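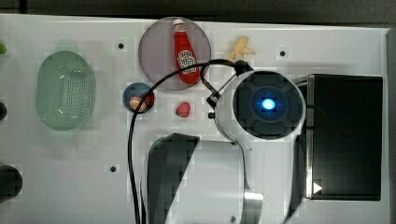
Räum doch alles in eine große Kiste und fertig, die Kinder wühlen sich schon durch, schrieb mir eine Leserin unter den letzten Beitrag. Und ja, so haben wir es zwei Jahre lang gemacht! Eine riesige Kiste, alles rein, Deckel drauf. Das Ergebnis war, dass bei uns jeden Nachmittag der komplette Inhalt auf dem Teppich lag, weil irgendwer die Erdbeere brauchte. Es ist immer die Erdbeere. Sie ist so winzig, dass sie sofort ganz nach unten rutscht, und ohne sie kann der Kaufladen anscheinend nicht öffnen.

Also habe ich mir im Juni endlich die Spielküche vorgenommen, und ich muss sagen: Ich hatte selten so viel Spaß beim Sortieren. Ich habe alles auf den großen weißen Tisch geholt, weil ich auf dem Boden nach fünf Minuten meine Knie spüre und weil man auf Weiß jede Kleinigkeit sofort sieht. Banane, Sieb, Teller, Schälchen, die Ketchupflasche. Dann habe ich mir einen Kaffee gemacht und einfach erst einmal geschaut, was eigentlich wozu gehört.

Mein heimlicher Star ist das hellgrüne Sieb. Oval, mit lauter kleinen runden Löchern im Boden und diesem leicht durchscheinenden Mintgrün, bei dem ich sofort an Waldmeistereis denke. Das Sieb war schon alles: Waschbecken, Puppenbett, Boot, Helm für den Stoffhasen. Zum Abgießen von Nudeln wurde es meines Wissens noch nie benutzt. Jetzt hat es einen festen Platz und ist die Obstschale, und das funktioniert so gut, dass ich mich frage, warum ich vorher Geld für Körbchen ausgegeben habe. Banane rein, Erdbeere rein, fertig. Durch die Löcher rieseln nebenbei auch noch die Krümel (echte Krümel, fragt nicht).

Die Ketchupflasche ist so ein Fall für sich. Rot, weißer Schraubdeckel, das Etikett sitzt genau da, wo es hingehört, und sie ist im Verhältnis zu allem anderen einfach ein Riese. Legt man sie auf den grauen Teller, bleibt für das Essen kaum noch Platz. Die Kinder stört das überhaupt nicht, bei uns gibt es dann eben Ketchup als Hauptgericht. Ich habe lange überlegt, ob sie zu den Lebensmitteln oder zum Geschirr kommt, weil sie in kein einziges der kleinen Fächer passt. Jetzt steht sie hinten im Regal neben der Kasse, aufrecht, wie in einem richtigen Laden. Herrlich!

Zum Regal wollte ich sowieso noch etwas schreiben, ihr hattet gefragt. Es ist das niedrige von Norkerura, das vorher im Flur stand und Schuhe beherbergt hat. Zwei Böden, keine Türen, und vor allem so tief, dass eine Reihe Sachen hineingeht und keine zweite dahinter verschwinden kann. Die Fächer darin sind schlichte Kartons, die ich mit Resten vom Geschenkpapier beklebt habe — ein bisschen schief an den Ecken, aber von vorne sieht man es nicht. Auf jedem klebt ein kleines gemaltes Bild, weil die Jüngere noch nicht liest. Meine Birne sieht leider aus wie eine Glühbirne. Sie wird trotzdem richtig eingeräumt.

So ist es jetzt verteilt:

Obst und Gemüse ins grüne Sieb
Teller und Schälchen gestapelt in den linken Karton, das kleine dunkelblaue immer obenauf
Brot, Kuchen und alles, was niemand eindeutig bestimmen kann, in den rechten Karton
Flaschen und Dosen frei ins Regal

Der dritte Punkt ist übrigens der wichtigste. Jede Spielküche hat so ein Teil, bei dem die einen Pfirsich sagen und die anderen Brötchen. Wir haben gleich mehrere davon und ich habe aufgehört, darüber zu verhandeln.

Was nicht mehr bespielt wurde, ist in eine Tüte gewandert und kommt auf den Flohmarkt. Ich hatte gefühlt 1000 Eierbecher erwartet, am Ende war es vor allem Kleinkram ohne Deckel und ohne Gegenstück. Abgewaschen habe ich den Rest gleich mit, lauwarmes Wasser, ein Spritzer Spülmittel, danach auf einem Geschirrtuch trocknen lassen. Die durchsichtigen Sachen habe ich nachpoliert, der rauchgraue Teller sieht mit Fingerabdrücken sonst sofort schmuddelig aus.

Und abends? Das Aufräumen dauert jetzt ein Lied lang. Wir machen dazu immer dasselbe an, und wenn es vorbei ist, muss der Laden geschlossen sein. An manchen Abenden klappt das wunderbar, an anderen liegt die Banane dann eben im Bett. Die Erdbeere habe ich gestern aus meiner Jackentasche gefischt, sie liegt wieder im Sieb.

Nächstes Mal zeige ich euch die Bastelecke, da traue ich mich bisher noch nicht richtig ran.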